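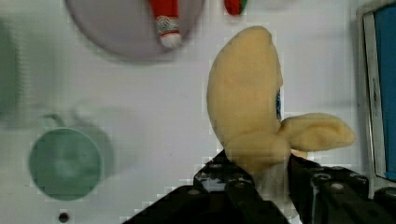
Print | E-mail
Search this site Enter keywords Go

Prendville Shared Kitchen
Minutes of the Summer Meeting, 3 August 2022

Called to order at 7:05 p.m. in the front room. Present were 17 members, which is our best summer turnout so far and meant we had to bring in the folding chairs from the hall. Apologies from the Huto Street households, who were all at the same wedding (congratulations to the couple!).

1. Minutes of the February meeting

Approved with one correction. The bread knife listed as missing was in the drawer under the sink and has been there all along. It has now been sharpened, and Trí Đào reports that it goes through a crusty loaf beautifully.

2. The white table

Most of the evening went to this item, and happily so. The proposal from last time was that the big white table should be the place for light cooking and cold food, with the stove side kept for anything that needs a burner. Everybody who has tried it that way likes it. You can stand on either long side, two people can share it without bumping elbows, and a white top shows every crumb, so it gets wiped.

Agreed that the toaster oven stays at the right-hand end. There was a short push to put it back on the shelf, but the shelf is too high for half of us and no fun at all with a hot tray in your hands. Please keep the space by the glass door clear before you open it.

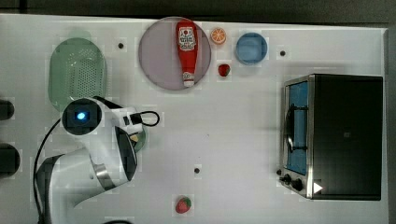
Minutes taken by Trí Đào
Corrections to the kitchen mailbox or in person

Discussion of what should live on the table between sessions. The colander, one round plate and the blue bowl were all spoken for right away. The bowl is the most borrowed thing we own and it really is a cheerful color next to all that white. Several people asked for a second one the same size, and we agreed to look at the Nanda outlet before the fall season starts.

Ketchup: stays out during sessions, goes back in the fridge after. The squeeze bottle with the white cap is the shared one. If you bring your own, put your name on it. A motion to allow mustard on the same terms passed with real applause.

3. Fruit plate nights

These have been such a hit! The idea began as something to do while the toaster oven warms up, and now people come for the fruit and stay for the toast. Next round starts in two weeks. Each household brings one kind of fruit and we set it out on the table for people to help themselves. Strawberries and oranges were the favorites in the show of hands, melon close behind. Bananas lost badly, mostly over the smell in the compost pail.

There was a good back-and-forth on how to cut oranges. The slices crowd won the last round, the halves crowd wants a rematch, and Mrs. Đinh's way of scoring the rind first and then pulling the whole thing open like a book got a demonstration at the end of the meeting — very neat, and hardly a drop on the table. We'll run all of them and let people eat what they like.
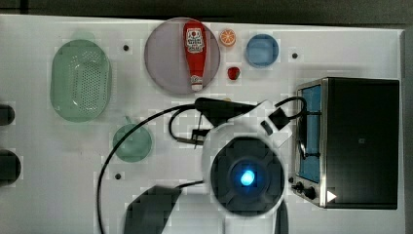
Ketchup on the big round plate, with the orange and the blue bowl beside it.

Strawberries should come with the leaves on. They keep better that way and the kids like having something to hold. Rinse them when you get here, not at home.

4. Money

Balance stands at $700 after the July rent, with $121 of that set aside for replacing small items. Members were delighted. Nearly everything we need is already in the cupboards, so the small items fund can go to the second bowl, new dish towels and a proper timer. Spending approved without a count.

5. Washing and draining

We talked through where rinsed things should go, now that the table is doing so much more work. The drying rack by the sink fills up fast on a busy night and wet fruit ends up on top of somebody's clean pans.

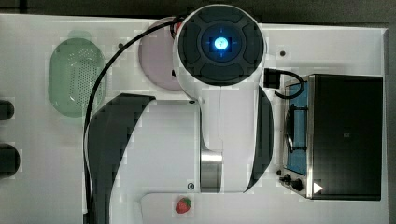 Draining space is the one thing we are still short of, and there were plenty of good ideas for fixing it. A second rack would help, but it would eat up the counter where people chop. Trí suggested a small drain station at the left end of the table, as far as we can get from the toaster oven. The long green colander is a natural for it, with holes in rows right across the bottom, so a box of berries can sit in one layer without anything getting squashed. It needs a tray underneath or the table will be swimming. Đinh Hardware has shallow ones that should fit, and we'll buy one and try it for 3 sessions before deciding on anything bigger.

Also agreed: whoever empties the colander rinses it. Berry seeds set like glue if you leave them overnight.

6. Any other business

The toy corner is much loved and is getting full. Soft toys are welcome as long as they can go in the wash. Please take home anything you don't want left for other children.

The window over the sink opens again. Many thanks to the Huto Street households for that.

Toast orders were taken at 8:20 p.m. and the meeting closed at 8:30, with most people staying on to eat.

Print | E-mail

Related items
Minutes of the February meeting
Fruit plate nights: who is bringing what
How to clean the toaster oven tray
Shared Kitchen cupboard list
Getting to Prendville by bus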